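Handheld grippers vs. remote control for table tasks

postholm_12
Posted Thursday
We have to pick one way of recording demos by April. The task is moving a tray on a small table. Remote control gives us clean joint data but takes forever. With the handheld grippers, a new person was doing usable runs after 2 hours.

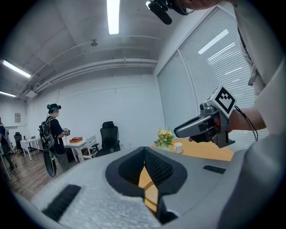 The marker cube has to stay in view of a camera or the position track drops out. That's my main worry.

wemura
Remote control. If the arm can't reach it, you find out right away. With handhelds you find out at playback.

mirnton1989
Disagree. Check reach afterward and throw out the bad runs. We drop 4 in a batch of 12 and still come out ahead on time.

wemura
A third of your data in the trash isn't ahead.
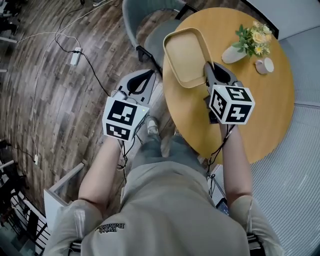

Lok-yiu Kong
Two-handed work is where I'd give up on remote control. Getting one hand to the tray while the other stays clear is easy with grippers you're holding. Through two controllers it's slow, and people start making odd moves they'd never make by hand. Tape the cables to your forearm and go slower than feels normal.

postholm_12
Does going slow hurt the policy later?

Lok-yiu Kong
Not for us. You can speed up playback.

wemura
Until it's carrying a full cup.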